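How to wrap a bouquet in crinkle paper (and get it looking decent the first time)

Posted Sep 3, 2022 - Flowers & Gifts, how-tos

Quick one. Been asked for this since March and kept putting it off. Wrapping a bunch of flowers in one big sheet, tied at the waist. Works for fresh or artificial. Ten minutes once you know the folds, more like half an hour the first go.

What you need

One large sheet of crinkle paper, pale color. Bigger than you think.
Ribbon, 50 inches, cut before you start.
Clear tape or a rubber band.
Scissors that cut. Not the kitchen ones.
A tall vase to park the flowers in while you work.
A cloth for the table.

Paper: I use the Bandara crinkle sheets, the blush one mostly. Tissue tears on rose stems. Shiny cellophane slides all over the place, skip it. Darley does a similar sheet, a bit stiffer, good for heavy bunches with hydrangeas in them.

Set up the table

Clear it. Cloth down first - keeps the paper from skating around and catches the bits of leaf. Patterned is fine, plain is fine. Flowers in the vase toward the back so you can see the whole bunch while you plan. Anything you're drinking goes off to the side.

Arrange before you wrap

Don't skip this. You can't fix a bad bunch with nice paper.

Biggest bloom low and toward the front. A full rose is good for this. Ruffly stuff (hydrangea types) to one side of it, not dead center. Smaller roses and buds a little higher. Thin stemmed flowers on top, yellow or orange if you've got them, they lift the whole thing. Greens in the gaps, and let some run down the stems so the tie doesn't look bare.

Turn the vase, check the back. The back will be flatter and thats ok, it's going against paper.

For artificial stems, bend them now, while they're standing. Wire gets awkward once it's all in your fist.

Lay the sheet

On the diagonal. Corner pointing toward you, opposite corner pointing away. People lay it square and then wonder why it looks like a tube.

Smooth with a flat hand but don't press the crinkles out. You want them. 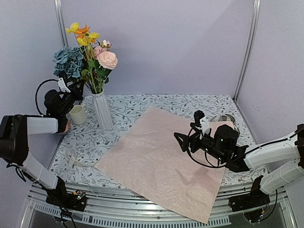 Commenter Kistach points out that square-on does work if the sheet is long enough, you just fold the top third down first and get a soft collar out of it, though it eats more paper and the back ends up bulky. Fair. Try it if you've got a long sheet. I'd still go diagonal for a first one.

Wrap

1. Lift the bunch out by the neck, just under the blooms. Wipe wet stems on a towel.
2. Lay it on the sheet, flower heads toward the far corner, with a hand's width of paper showing past the tallest one.
3. Fold the near corner up over the stem ends. Fresh flowers - put a damp paper towel and a small bag round the ends first.
4. Left side over. Loose at the top, snug at the waist.
5. Right side over that. Tape or rubber band at the narrowest point.
6. Ribbon twice around, knot, bow. Trim the tails at a slant.
7. Pull the top edges out with your fingertips so it opens up.

If it goes wrong

Paper splits at the waist: too tight. Move the band down an inch and cover the split with ribbon.

Heads squashed: sheet pulled too far up the sides. Undo, slide the flowers toward the far corner, go again.

Whole thing twists: you let go of the neck. Keep one hand there the entire time, all the way to step 5.

Stems too long: cut them before, not after. I leave 16 inches from the neck down for a full bunch, shorter for a small one. Artificial stems need wire cutters, they'll wreck your sissors.

Storing it

Upright, in the vase, paper and all if they're artificial. Fresh ones come out of the wrap the same day and get a new cut and clean water. Save the sheet. Roll it, don't fold it, and it'll do a second bunch.

Ribbon bows and the Fastbridge double knot are on their own page, under Ties.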